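机器人是怎么学会做家务的？

你第一次学用筷子的时候，是不是先看大人怎么夹，再自己一遍一遍地试？机器人学本领也差不多，它要看好多好多“例子”！

一个例子是什么样的呢？比如“把锅端起来”。工作人员带着机械臂，从头到尾做一遍。这时候，电脑会悄悄记下两样东西：摄像头看到的画面，还有机械臂每个关节转了多少。画面和动作配成一对，就成了一个例子。

在Noltow的厨房项目里，大家9月一共收集了427个例子，目标是700个。每做完8个，就把锅和瓶子换换位置。为什么要换呀？要是锅永远放在同一个地方，机器人就只会去那个地方找锅，挪一挪它就傻眼啦！

做砸了的也别急着删。给它贴上“没成功”的标签，电脑就能比一比，好的动作和不好的动作差在哪儿。

厨房里的东西可真不少：平底锅、深蓝色的小锅、装着黄色油的瓶子，还有一块搭在灶台上的格子毛巾。夹爪的尖尖已经伸到平底锅的内沿啦！
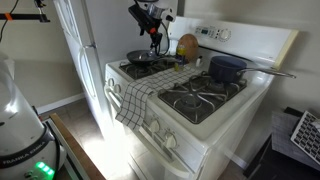 Sukprasert觉得，最难教的其实是毛巾，因为锅每次都是一个样子，毛巾一揉就变了形，所以叠毛巾的例子要比端锅的多准备6倍才够用。

你也可以在家试试：把“叠袜子”分成一小步一小步，写在纸上，再请家人照着做，看看漏掉了哪一步！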